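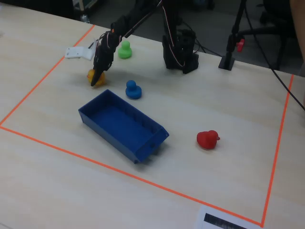
Family Hour at the Rulilthorpe pool has passed every toy and equipment check since last September, and I don't believe a clean sheet like that. I went back over the forms and found the same tick in the same box week after week, in the same pen. So I did the round again myself, slowly, with comments. Start with the sorting table. Orange tape stuck straight onto a pale wooden tabletop is a clear enough way to mark off an area, and a yellow rubber duck inside it is easy to find. What the tape can't tell me is whether a duck inside the lines has been checked or is waiting to be. Our form doesn't ask.

Pool toy and play equipment inspection
Site: Rulilthorpe, teaching pool and changing area
Inspector: Reece Oakley
Date: 23/04/2021

Section 1. Paperwork
1.1 Inventory present and current. FAIL. It lists 347 items. It also lists a slide that was taken out two managers ago.
1.2 Supplier leaflets on file. PARTIAL. Zesport floats, yes. Gilani rings, one leaflet with coffee on it.
1.3 Previous faults closed out. FAIL. "Monitored" is written beside six of them. Monitored by whom?

Section 2. Squeeze toys
2.1 Squeeze each toy over a white cloth for black flecks. FAIL. Three binned. The last form said "all fine" and I'd like to know what cloth was used.
2.2 Hole in base sealed, or toy replaced every season. NOT DONE. I was told sealing them spoils the squeak. Fine, replace them then.
2.3 Beaks and painted parts firm, no flaking. PASS, with a fingernail. Looking at them from the doorway doesn't count.
2.4 Checked and unchecked toys kept apart. NO RULE IN PLACE. One duck in a tray and another out on the table could mean sorted and unsorted, or it could mean the phone rang. Write the rule on the wall.
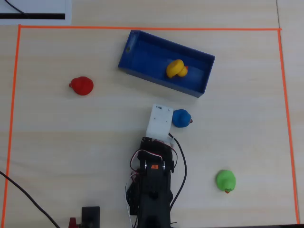 Section 3. Floats, rings and noodles
3.1 No bites out of the foam. FAIL. Teeth marks on most of the noodles. Loose foam goes in mouths and in the filter.
3.2 Ring valves hold when pressed for 30 seconds. PARTIAL. Two Gilani rings sagged. The label says "heavy duty," and I give that the weight I give most labels.
3.3 Weight marking readable on armbands. FAIL on the older pairs. If you can't read it, a parent can't either.

Section 4. Storage
4.1 Trays and bins rinsed and dried before refilling. NOT PROVEN. The sheet is initialed for days when the pool was shut.
4.2 Tray corners free of slime and grit. PASS today. They knew I was coming.
4.3 No sharp edges around handles or slots. PASS.
4.4 Storage shelf secured to wall. FAIL. It moves when you lean on it. The quote from Clellberg was $800 and I want a second one before anybody signs. 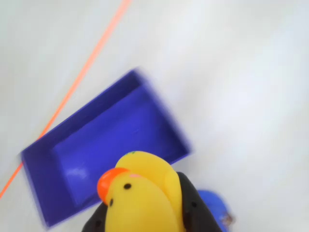

Storage: shallow tray on a white surface.

Section 5. Floor and exits
5.1 Nothing stored in the walkway to the showers. FAIL. Mop bucket, again.
5.2 Mats lie flat. PASS apart from the one by the lockers, which curls.
5.3 Fire door opens fully. PASS on the second shove. I have marked it for repair anyway.

Overall: not passed. Recheck items 1.3, 2.1, 3.2 and 4.4 before the next Family Hour. Please don't tick 2.2 until somebody has bought the replacements and I have seen the receipt.

R. Oakley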